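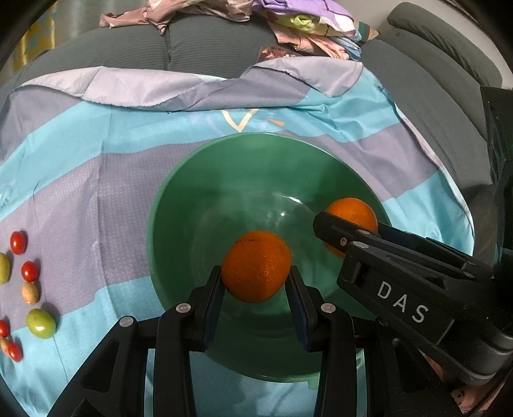 Good practice for hand-held grippers begins with the question of when an episode starts and when it ends, and our first draft of the Tuddale rules got this wrong. We had asked operators to start recording "when ready" and stop "when done," and the 1202 episodes collected under that wording came back with idle stretches at both ends that no two labelers trimmed the same way. The revised rule ties both ends to contact. A grasp is marked from the moment both finger pads touch the object, on opposite sides, and not from the moment the jaws begin to close. For round produce this matters a lot, and Figure 3 gives the kind of view labelers work from: an orange is pinched between the two black fingers, with the second gripper already reaching across the other orange at the right side of the green bowl. Under Rule 4 those are two separate events with two separate labels, even though they share a container and may overlap in time. We were delighted by how much disagreement went away once this was written down.

4.2 Rules for the work surface

Rule 5 says that the surroundings are to be left as the household keeps them. Our early sessions, run by Efraín Cáceres in a bare room at Koterton, used a white table and nothing else on it, and a policy trained on that material did poorly as soon as it met a patterned tablecloth. Operators may now move an item only if it is fragile, hot, sharp or private. Everything else stays, including clothes over the back of a sofa, wrinkles in a cloth, and small items lying near the target container. We do ask for one written line per session naming the support surface (table, floor, seat, bed), as labelers often can't tell from a close view what is under the cloth - and a soft support changes how a bowl moves when it is pushed.

Rule 6 covers containers. The rim should be in view for the whole approach, and a deep bowl should not be tilted toward the operator to make the reach easier. Tilting gives prettier views and worse data, a trade we made for longer than we should have. Figure 4 has an orange between the padded jaws just above the floor of the bowl, the height at which labelers most often confuse lifting with lowering. 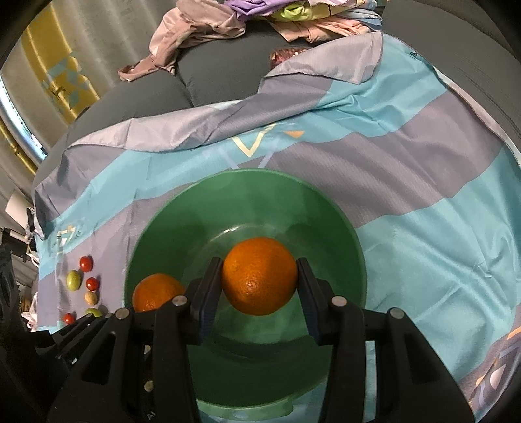

A single image cannot settle that question, so Rule 7 requires at least seven images on each side of any lift or release label to be checked before it is accepted. The check takes a few seconds with the viewer Hậu Châu wrote for the project, and it has become the most popular rule in the set. Labelers who are still unsure use the tag "direction unclear" and move on. We strongly encourage this! A tag of that kind can be filtered out later, while a confident wrong label is very hard to find again.

4.3 Rules for two grippers

When two grippers are in use, the question of which one "owns" an object needs a plain answer. We borrowed ours from the Mujić handover convention: an object belongs to the last gripper that held it with both pads, until the other gripper does the same. Touching, nudging or shading an object does not count. Each gripper keeps its own event track, and the tracks are merged only after both have passed review.

Of the 53 sessions reviewed under the revised rules, 11 were sent back, mostly for a missing surface line under Rule 5. That is a cheap mistake to repair, and the Jeltis upload form now refuses a session with the line left blank. What the rules still don't cover is produce that rolls by itself after release. We have tried ending the episode at the opening of the jaws and also at the moment the object comes to rest. The second reads more naturally to labelers but makes some episodes very long, and both versions are kept in the current release so that other groups can compare them.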